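Dirov PG-2 parallel gripper kit: four months on a two-arm sorting bench

Reviewed by Yurii Romaniuk

The PG-2 is a self-assembly electric gripper sold by Dirov as a kit of parts, with or without a controller. I bought two of them for the two-arm bench at our shared workshop, where they replaced a pair of pneumatic grippers that needed the compressor running all evening. The job is sorting: small electrical parts come out of yellow bins, go on to a tray in the middle, and go back into the correct bin afterwards. The arms are older Kodau units bought second-hand and are not reviewed.

What is in the box

Each kit contains the housing in two halves, a geared motor, a lead screw, two jaw carriers on linear rails, a set of blank fingers, a driver board and a bag of fixings. The controller version adds a small interface module with a screw terminal for 24 V and a serial connector. The fixings bag is labelled by length only, which is a nuisance when two of the screw types are the same length and differ in head. Sort them before you start.

The manual is 22 pages. The mechanical section is good, with torque figures for every joint. The electrical section assumes you already own Dirov's own cable, and the pinout for anyone who doesn't is in an appendix printed so small that I had to photograph it and zoom in.

Assembly

I built the first unit in one evening and the second in a little under two hours. The only awkward step is preloading the lead screw nut. The manual says to turn the collar until "slight resistance" is felt, which is no use to anyone. I set the first one too tight and the motor stalled on homing. Backing off by a quarter turn cured it, and I used the same setting on the second unit.

The linear rails arrive dry. Dirov supplies a sachet of grease and there is enough in it for both rails of one gripper, with nothing left over. Wipe the rails first.

Fitting to the arm is by the usual round bolt pattern. The adapter plate for the Kodau flange is extra, and I cut my own from 6 mm aluminium.

On the bench

Ambros Holzer, who shares the bench with me, drew up the layout: two bins to each side of a stainless-steel tray, one arm reaching in from the left and one from the right. The tray is lined with a stack of white paper, which gives the overhead camera a plain background and stops the fingers scraping on steel. The parts are the ones we get through in quantity, namely small push-pull solenoids, round red circuit boards and several kinds of wire harness.
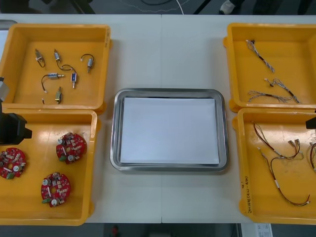

Photo: A. Holzer, workshop bench, April

I ran 1272 picks over the test period and logged each one as good, dropped or missed. Of those, 82 were dropped or missed. The total is less interesting than where the failures fell.

Solenoids are easy. The metal bodies give the fingers something stiff to close on, and the PG-2 centres a part well as the jaws come together. The trouble is the leads. A solenoid lying on its side with the wire trailed across a neighbour will sometimes bring the neighbour up as well, and the gripper has no means of knowing this. I don't hold that against it. Trimming the leads or tying them back would help more than any change of gripper.

Circuit boards need care. The standard fingers are flat and too thick to get under the edge of a board lying flat on the bottom of a bin. I printed a thinner pair with a small lip, and from then on the boards came up reliably by the edge. Keep the force low. The default of 60 per cent is too much for a board with components close to the rim, and I settled on 25.

Wire harnesses account for most of the 82. Thin twisted harnesses flatten under the fingers and slide out sideways, and the long brown and red ones hang down and catch on the bin wall. Rubber pads on the fingertips improved matters considerably. Gripping near a connector is better again, if your vision software can find one. Ours often can't.

Force control and repeatability

Closing force is set in percentage steps through the serial interface. Measured with a kitchen-grade load cell between the fingers, the steps are close to even from 20 per cent upwards. Below that the friction in the screw dominates and the result is whatever it happens to be on the day.

Position repeatability is good. With a dial gauge on one finger I could not find more than 0.05 mm of scatter after repeated homing. Backlash on a reversed move is larger, but for picking you always approach from the open side and it does not matter.

Noise and heat

The motor whines at full speed and is quiet at half. The housing gets warm after an hour of continuous cycling – warm enough to notice with a hand on it, no more. The driver board sits directly over the motor, and I would have liked a vent there. I have drilled four 3 mm holes in the left unit and left the other one standard.

Software

Dirov's configuration program worked at the first attempt and I have not opened it since. The serial protocol is plain text and documented properly. One fault: after a stall the gripper reports "ready" before it has finished backing off, so a command sent at once is ignored. A delay of 700 milliseconds in the script gets round it. I reported this to Dirov and had a reply acknowledging it, with no date for a fix.

Compared with the Enis E-Grip

I had an Enis on loan for two weeks. It comes ready assembled, closes faster and has a proper cable gland. It is also heavier, which took the Kodau arm close to its limit at full reach, and its fingers are a moulded shape that can't be swapped for printed ones without an adapter. The cheaper Goel kit I ruled out on the data sheet, as it offers open and closed and nothing between.

For and against

For: repeatable, light, good mechanical instructions, plain serial protocol, fingers easy to replace.

Against: poor electrical section in the manual, standard fingers too thick for flat parts, false "ready" after a stall, adapter plate sold separately.

I would buy it again for solenoids and boards. For harnesses, budget for padded fingers from the start, and buy the version with the controller unless you have a spare serial interface in the drawer.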